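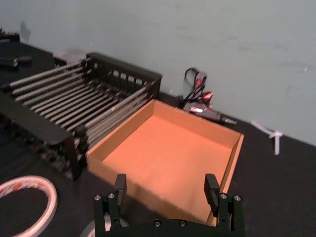
Buswood Low-Wall Tray Box, item 2916

Open cardboard tray with four short sides and a flat base. Intended for bench use: sorting small parts, holding work in progress, or moving a job from one station to the next. The low walls leave the contents within reach from any side. No lid is supplied.

Specifications
Material: cardboard, uncoated
Wall height: low
Top: open
Maximum distributed load: 20 lb
Pack quantity: 17, shipped flat
Storage: dry, indoors

Assembly
Fold the side panels up along the score lines, long sides first. Tuck the corner flaps and press each corner until the wall stands square. No tape is required at the rated load. For heavier contents, use the Sulmont reinforced tray, item 1905.

Bench layout
The tray can be set directly beside a slotted or rodded rack – a small gap is enough – so that pieces go from rack to tray in one short move. On dark table covers the tan sides remain easy to find. Route tool cables along the back of the table, against the wall, and keep hot tools clear of the cardboard.

Care
Wipe with a dry cloth. Do not wash. Replace the tray when a corner no longer holds its fold or when the base begins to sag. Flatten before recycling.

Compatibility
Fits Lusitz shelf carts and the Tejada two-tier bench stand. Assembled trays do not nest – store unused stock flat.

Ordering
Sold by the pack only. Orders placed before noon leave the warehouse the same working day.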